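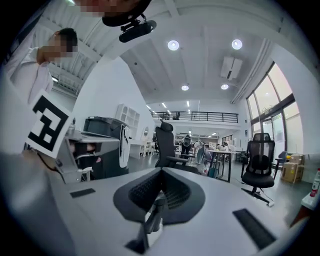
Re: Sinaga, second album, any thoughts?

On 2018-03-17 a list member wrote:
> Has anyone played the new Sinaga all the way through? I got the
> Fidulell pressing, number 3235, and side two sounds thin to me next
> to the first record. Wondering if it's my copy or the mix. Also, is
> the Astmont show in April still on?

Played it four times this week. I don't think it's your copy. Mine is the download and side two has the same problem. The bass drops way back after "Kitlow" and the guitars are left carrying everything, and they don't have the riffs for it. The first record had one guitar doubled low under the vocal and I miss that.

"Kitlow" itself is the best thing they've done. Slow opening, organ under the second verse, then the drums come in late and stay behind the beat. I'd have ended the side there.

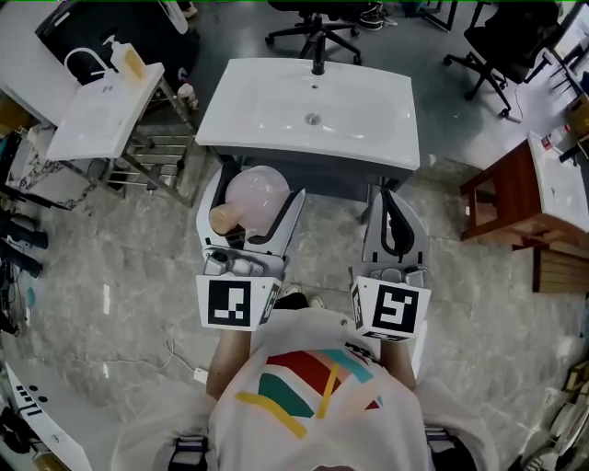

Striped print shirt, colors hold up well.

The last 3 tracks could have been an EP. Two of them share a chorus in all but the words.

Astmont is still on as far as I know. The room holds 200 and the first record's tour filled it, so buy ahead. Doors are early and the opener plays a full set.

If anyone has the Fidulell vinyl and the download both, please compare the start of side two and post here.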